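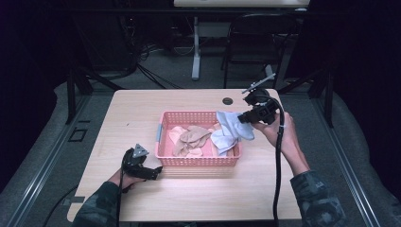 Setting up the Jallia router table is a really enjoyable afternoon's work, and once the fence is square and the plate is flush you'll wonder how you ever managed those long mouldings with a handheld machine. This section takes you from a bare bench through to your first test cut. Before you open the hardware bag, clear a flat surface and put some soft cloths where you can reach them. A shallow mesh basket like the pink one, with the cloths simply piled in, is perfect, as the perforated sides let you see what's left and you can pull one out with one hand while the other hand holds a part. You'll be wiping the plate, the fence faces and the collet more than you'd expect!

Section 3: Assembly and first set-up

Read the whole section once before you start. The order matters in a couple of places, especially around the lift, and it's no fun taking the top off again to fit a bracket that should have gone on first.

What you'll need

Phillips screwdriver
8 mm spanner (two of them makes the leg bolts much quicker)
Hex key from the hardware bag
A reliable engineer's square
A straightedge at least as long as the table top
Soft cloths
Paste wax, any plain furniture wax without silicone
A few offcuts of flat, straight timber for test cuts

The top is 469 mm from front to back, so check that your bench or stand is deep enough to carry the feet fully before you go any further. The feet need to sit entirely on the surface, not hanging over the front.

3.1 Legs and frame

1. Lay the top face down on a folded blanket. The underside has the threaded inserts.

2. Stand a leg in each corner with the slotted side facing in. Fit the bolts by hand and leave them all loose.

3. Slide the front and back rails into the slots, then the side rails. If a rail is stiff, check that the leg isn't turned the wrong way round. It's an easy one to get wrong, and we've all done it.

4. Turn the whole thing over with a helper and stand it on the flattest floor or bench you have.

5. Press down firmly on the middle of the top and tighten the bolts a little at a time, working corner to corner. Doing it this way lets the frame settle and gets rid of most of the rocking before you've touched the adjustable feet.

6. Wind the feet in or out until the table stands without a wobble. Lock each one with its nut.

Note: If you're mounting the Jallia on the Omolar folding stand, skip step 6 and level the stand itself. The bracket kit comes with the stand and has its own sheet.

3.2 Fitting the router to the plate

CAUTION: Unplug the router. Don't rely on the switch. Keep the plug where you can see it the whole time your hands are near the collet.

1. Take the plastic base off your router and keep the screws somewhere safe. You'll want them when you go back to handheld work.

2. Find the hole pattern on the plate that matches your router base. The plate is drilled for the Baltix routers and for most common round bases. Use the paper template in the back of this manual if you're unsure.

3. Screw the plate to the router with the countersunk screws supplied. They should sit just below the surface. Run a fingertip over each one, and if you can feel a head, take it out and clean the hole.

4. Turn the router upright and lower the plate into the opening. It should drop in under its own weight.

5. Lay the straightedge across the plate and the table top. Using the hex key, turn the levelling screws until no light shows under the straightedge, front to back and side to side. Then check both diagonals.

Take your time over step 5. A plate that sits even slightly low at the outfeed side will catch the leading end of every board, and a plate that sits high will lift it. Once it's right it tends to stay right, and the difference in the cut is fantastic.

Home Manuals Router tables Spare parts Contact us

3.3 The power switch

The safety switch on the front rail has one outlet for the router and one for a vacuum.

1. Fix the switch box to the front rail, on the side of your stronger hand.

2. Turn the router's own switch to off. Plug the router into the switch box, then the switch box into the wall.

3. Stand clear of the opening with no bit fitted. Turn the router's own switch on, and then press the green button.

4. Press the red paddle with your knee or thigh. The router should stop straight away, or run down if it has no brake.

5. Unplug at the wall again before going on.

CAUTION: Never run the table from a coiled extension lead. Unroll it fully, and keep it off the floor where you'll be walking boards through.

3.4 Fence

The fence is two faces on one aluminium spine, and the faces slide apart to suit the size of the bit. It's our favourite part of the whole machine.

1. Drop the fence bolts through the slots in the top and add the washers and knobs from above. Leave them finger tight.

2. Fit the two faces to the spine. Leave a gap between them a little wider than the largest bit you plan to use.

3. Hold the straightedge against both faces. They must be in line. If one stands proud, loosen it, slip a strip of paper behind the other, and tighten again.

4. Stand the square on the table top, against each face in turn. If the face leans, turn the small grub screws at the base of the spine until it closes up against the blade of the square.

5. Attach the dust port to the back of the spine and push on your vacuum hose.

The fence doesn't have to be parallel to anything. On a router table the bit is round, so you can swing one end of the fence in or out and the distance to the bit is all that counts. Lots of people find this surprising after a table saw, and it makes fine adjustment lovely and simple: lock one end, nudge the other, and try again.

3.5 Waxing the top

A thin coat of wax makes boards glide, and keeps resin from building up in front of the bit. Do it before the first cut and then whenever the top starts to feel draggy.

1. Brush off any dust and wipe the top with a clean cloth.

2. Put a very small amount of wax on a second cloth. Rub it over the top, the plate and the fence faces in small circles.

3. Leave it for up to 5 minutes, until it looks hazy.

4. Turn to a fresh part of the cloth and buff until the haze is gone and nothing comes off on your hand.
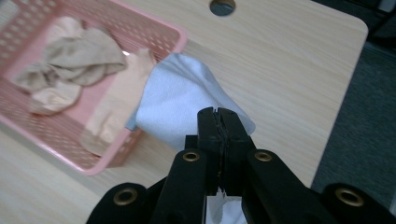 Fig. 3-2. Soft cloth, held by one corner.

Keep cloths well away from the bit and out of the opening whenever the router is plugged in. A loose thread is enough to start trouble. If you've been using an oil finish on your project as well, don't drop those rags in with the wax cloths. Spread them flat outdoors to dry before you throw them away, as bundled oily rags can heat up and catch fire by themselves.

3.6 First test cut

Now for the good part!

1. With the router unplugged, fit a straight bit. A 12 mm one is ideal for this. Push the shank fully in, draw it back a touch, and tighten the collet.

2. Raise the bit so that it stands only slightly above the plate. A shallow cut tells you everything you need to know.

3. Fit the insert ring that clears the bit most closely. Turn the collet by hand to be sure nothing touches.

4. Set the fence so that part of the bit is buried behind the faces, and lock both knobs.

5. Put on eye and ear protection. Plug in, start the vacuum, and then start the router.

6. Feed an offcut from right to left, against the rotation of the bit, with steady pressure in towards the fence. Use push blocks and keep your hands away from the opening.

7. Switch off and wait until the bit has stopped completely before reaching for anything.

CAUTION: Never feed a board between the bit and the fence. The bit will grab it and throw it.

Look along the rebate you've just cut. It should be even in depth from end to end and smooth along the bottom. If there's a small dip at the last few centimetres, your outfeed support is low, so go back to 3.2 and check the plate. If the edge has burn marks, feed a bit faster or drop the speed — a slow, nervous feed is the usual culprit. Fuzzy edges on pine mostly mean a tired bit.

Try the same cut on a wider offcut, and then stand a piece on edge against the fence. When both come out clean your table is ready for real work.

Note: Nip up the leg bolts and fence knobs again after the first few sessions. New frames settle a little, particularly if the table lives in a shed that gets hot through the day and cool overnight.

Drawings in this section by Neusa Figueiredo. Thanks to Wagner Macedo for testing the fence instructions on his own table and sending back so many good corrections.

Continue to Section 4: Using the lift and height scale.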